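Front desk and key table, April check. Filled in by Hanane El Ouafi, copy to Bouchra El Idrissi at Gernier.

- [x] **Table steady, no splinters.** Leaned on it at all four corners. Fine. The form wants "surface in as-new state", and I'm not ticking that for any table people use.
- [ ] **Spare keys signed out and back.** The book says everything came back. The book said that last time too, and key 125 was missing for 2 weeks.
- [x] **Walkway clear.** Clear at 8 in the morning, when I looked. Ask me again at delivery time.
- [ ] **Keys kept out of sight.** No. Beaudoin's answer was a sign asking people to put them away. I have my doubts about signs.

My main worry is still the key table. Anyone can put a keychain down on it and walk off, and the rule as written only covers keys with a tag. 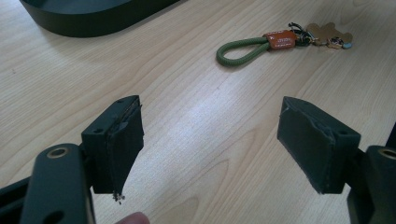 Bouchra thinks a lockable box would settle it. Perhaps. Binda quoted 369 for one, fitting extra, and we'd then need somewhere safe for the key to the box. I'd sooner try a hook behind the desk for a month and see who uses it.

- [ ] **Fire door closes by itself.** It does if you push it. Marked as failed.
- [x] **First aid box in date.** Yes, apart from the plasters, which carry no date I could find.

Job 861 (fire door) stays open until I've watched it shut.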